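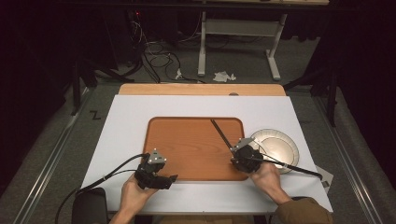 Table setting, tray and plate, a stick in the right gripper. January.

Spent the afternoon on table setting. The tray is the orange wooden one, placed a little left of center on the white board, plate to the right of it. The sticks are the hard part. They are long, thin and round, and the jaws only touch them along a short line, so a small error in wrist angle becomes a large one at the far tip.

Vergara asked again at lunch whether a machine could set a table at Nundholm by next winter. I said a plate, probably. A stick laid parallel to the edge of a tray, no. The Hartley report counts 536 attempts at cutlery and calls the task solved, but it scores anything that ends up inside the rim. My mother would not have scored it that way.

What I keep noticing is how much I do without deciding to. With bare fingers I roll a stick a few degrees as I let go and it settles straight. With two jaws there is no roll. I have to regrasp or set the angle before contact, and either one costs time. Clearing is easier than setting – a bad angle matters less on the way to the sink.

Still undecided on softer pads. Nustlow quoted 64 a pair, over 3 weeks to deliver. Will ask Milagros before ordering. Wrists sore, bed early.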